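How does a new school rule get made?

I get asked this one a lot when I visit schools, usually by someone in the back row who wants to make homework illegal. I can't help with that, sorry! But I can tell you how a real rule gets made, using one I followed from beginning to end. It's about inhalers.

An inhaler is the little puffer that people with asthma use when their chest gets tight and breathing is hard work. In the schools of Brultberg, which is the region where I live, children used to have to keep theirs in the school office. Fine if you're sitting next to the office. Not so fine if you're at the far end of the sports field. Some parents in the town of Jernholm thought every school should have spare inhalers in more than one place, and grown-ups who knew how to use them, so they decided to ask for a new law.

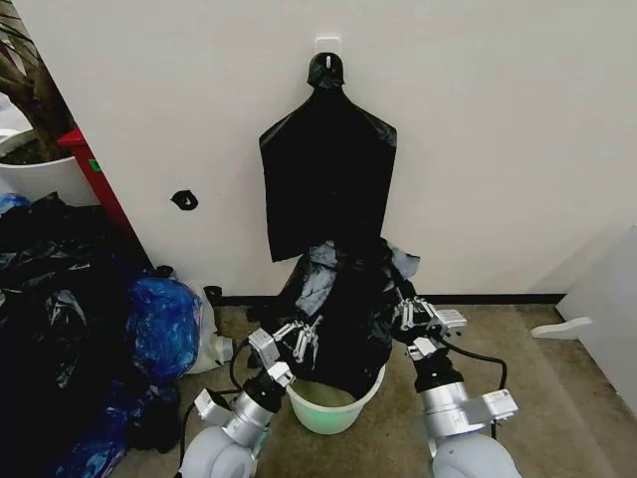

Step one: somebody has an idea

Anybody can have an idea for a law. You can have one in the bath. The tricky bit is getting it in front of the people who are allowed to vote on it, and in Brultberg those people are called the assembly. They're chosen by voters in an election, a bit like a school council but with longer meetings and worse biscuits.

The Jernholm parents wrote a petition. That's a letter that says "please change this", with lots of names signed underneath to show that plenty of people agree. They stood outside shops and at the swimming pool, and by September they had some 2000 names. An assembly member from Gunn, the next town along, read it and said she'd help.

Step two: the idea gets written down properly

Once an idea for a law is written out neatly, it's called a bill. (Yes, the same word as the thing you pay in a café. I don't know why they couldn't pick another one.)

Writing a bill is fussy work. Think about the words "every school must have a spare inhaler". Does that mean nursery schools too? Who pays for it? What happens when it runs out? The first try was only 2 pages long, and people kept finding holes in it. My favourite was that it said the inhaler had to be "kept safe" but forgot to say that anyone should be able to get at it quickly. You could have locked it in a bank!
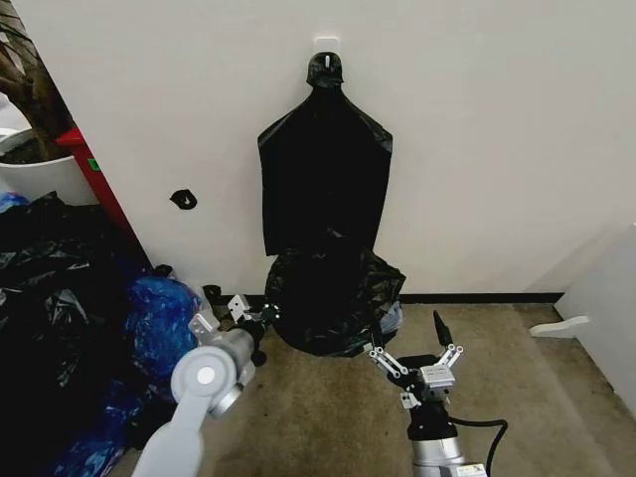 Next the bill goes to a small group of assembly members who look at it closely. In Brultberg there are nine of them in the group that deals with schools. They invite people to come and talk, and this one heard from a nurse, two head teachers and a girl of ten who has asthma herself (she was brilliant, and much less nervous than the head teachers). Then they're meant to decide whether the bill is ready. Sometimes they don't decide for ages, and the bill just hangs there, like the black bag on its little white wall hook, with its neck in a knot and its bottom end slumped on the carpet. The inhaler bill hung there all winter. I went to three of the meetings and at two of them they talked about buses.

You can help a stuck bill along, by the way. You're allowed to write to an assembly member even if you're too young to vote. Children from a school in Floladero sent in drawings and letters, and the group put the bill back on its list.

Step three: arguing, and then voting

When the small group says yes, the whole assembly gets to argue about it. This is called a debate. Hardly anyone thought inhalers were a bad idea, but they did disagree about money and about training. There are 940 schools in Brultberg, from enormous ones to tiny ones where the head teacher also does the lunches, and the tiny ones were worried. If only three grown-ups work in your school, how many of them have to go off on a course? 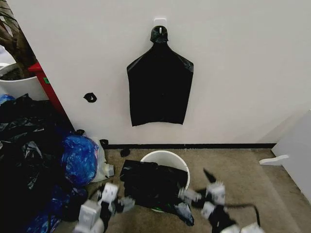

So they made a change, and a change to a bill is called an amendment. The amendment said that small schools could do the training in their own building, after lessons, with a visiting nurse. Big schools would send people to a course. Some members still grumbled about the cost, and one made a very long speech that I'm afraid I ate a sandwich through.

Then came the vote. Each member presses a button for yes or no, and the answer comes up on a screen. If more people say yes than no, the bill passes. The inhaler bill passed easily, and the parents up in the public seats clapped — you're not supposed to, but they did it anyway.

Step four: waiting again

After all that, you might think the inhalers turned up the next morning. They didn't. A new law usually has a starting date written into it so that everyone has time to get ready. Schools had to buy the inhalers, choose where to put them and get their training done.

Words to remember

Petition: a request with lots of signatures.
Bill: an idea for a law, written out but not agreed yet.
Debate: a proper argument with rules about whose turn it is.
Amendment: a change made to a bill.

If you've thought of a rule you'd like to see in your own school, try writing it in one sentence and giving it to a friend. Ask them to find the holes in it. Then mend those and ask somebody else.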